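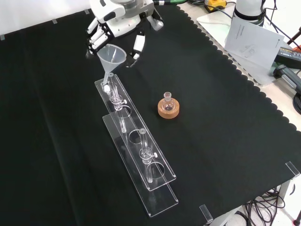 A funnel standing in the top of a glass column.

Reference > Money > Borrowing > Offset mortgage

An offset mortgage is a home loan that sits next to your savings, so that the savings are knocked off the balance before the interest is worked out. You still owe the full amount and you still own the savings. The lender simply charges you as if the loan were smaller than it is. I've had one since my second flat and I'm rather fond of it, so do bear that in mind as you read (I've tried to be fair!).

How it works

Say you owe 100 thousand and keep 20 thousand in the linked account. You pay interest on 80. Take some of the savings out to buy a car and the interest goes up from the next day, put it back and it drops again. Most lenders do the sum daily, a few do it monthly, and I'd always ask which, as wages that arrive and vanish inside the month only do you any good under the daily kind.

Your savings earn nothing while they're linked. People get quite cross about this when they first hear it, and I did too, but the saving on the loan takes the place of the interest you'd have been paid. In countries where savings interest is taxed there is often no tax on money you merely didn't have to pay out, which can tip things nicely in favour of the offset for anyone in a higher band. Tax rules move about, though, so look up your own.

Lower payment or shorter term

There are usually two ways to take the benefit. Either your monthly payment stays put and the loan finishes early, or the payment shrinks and the loan runs to its proper end. I went for the first. Before I linked anything I was paying 766 a month, and I carried on paying 766 a month, with more of it going towards the debt itself. My sister did the opposite because she had nursery fees to find, and hers has suited her perfectly well.

Full and partial offset

A full offset counts every penny of the savings. A partial one counts only a share, or stops counting past a ceiling. Here in Unmont the old Clodolness Building Society used to offer only the partial sort, with half of the balance counted, and you had to ring them up to find out where you stood. Mercado, where mine is, counts the lot and lets you link current accounts as well. Taltell has something it calls a family offset, where parents can link their savings to a grown-up child's loan without giving the money away. It's a lovely idea, although the parents earn nothing in the meantime and in some versions they can't touch the money for years.

Not the same as

An offset gets muddled with a current account mortgage, in which the loan and your everyday money are all one pot with one enormous negative number at the bottom. I tried looking at a statement like that once and had to have a sit down. It's also different from overpaying. Overpaid money has gone into the loan, and getting it back means asking the lender, who may say no.

Costs and drawbacks

The rate tends to be a bit higher than on an ordinary mortgage from the same lender, so with only a small pot of savings you can easily end up worse off. In my first full year the offset spared me 2133 in interest, and almost 2 thirds of that was left after I allowed for the dearer rate and the fee. With half the savings I doubt I'd have bothered.

Choice is thinner too, and some lenders want a larger deposit. Then there's temptation, as the money is right there and a new kitchen is always calling...

See also: repayment mortgage, overpayment, tracker rate, redraw facility

Last revised Aug 23, 2023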